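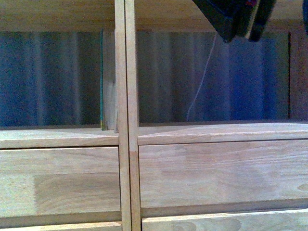

Rernance says its new 3D printing filament will break down in an ordinary backyard compost pile. The claim is printed on the front of the box. The proof is harder to find.

The company, based in Eltden, began taking orders for the material in September under the name Maridness. It is sold as a plant-based replacement for PLA, the plastic most hobby printers already use. PLA is also made from plants, and it has been called compostable for years, although it generally needs the steady heat of an industrial composting site to fall apart in any useful amount of time. A garden heap rarely gets that hot. Rernance says Maridness doesn't need it to.

How long does it take? The product page says "one growing season," without saying where. A growing season in Florida and one in Minnesota are different things. A technical sheet offered as a download describes a trial of 2 sample parts, both thin-walled, buried in what the sheet calls "active soil." It doesn't give the temperature or the moisture, and it doesn't say who ran the trial or whether any plastic was left in the soil afterward. Asked for the full results, the company sent the same sheet again.

There is also the matter of what a printed part is for. Most people print brackets, hooks, knobs and drawer dividers because they want them to last. Rernance says parts kept indoors will hold up for years, and that only soil sets off the breakdown. Perhaps so. But the sheet has no figures for a humid basement, a bathroom shelf or a planter, and planters are the first thing shown in the company's own ads.

The spool costs almost 2 times what a decent roll of PLA does. It weighs 800 grams, so anyone comparing prices against the usual one-kilogram roll should do the math first. The spool itself is ordinary plastic and goes in the trash in most towns.

Nwachukwu, a small print shop that makes replacement parts for appliances, tried the filament before it went on sale. In a post on its website the shop said Maridness printed cleanly but was fussy about temperature, with layers splitting on taller pieces. It got its best results in a narrow band near the top of the recommended range, which ends at 255 degrees Celsius. That's hotter than PLA normally runs, and some basic machines can't hold it safely. The shop hasn't buried anything yet.

Rernance says it plans to apply for home compost certification but would not give a date. Until then the label on the box is the company's own.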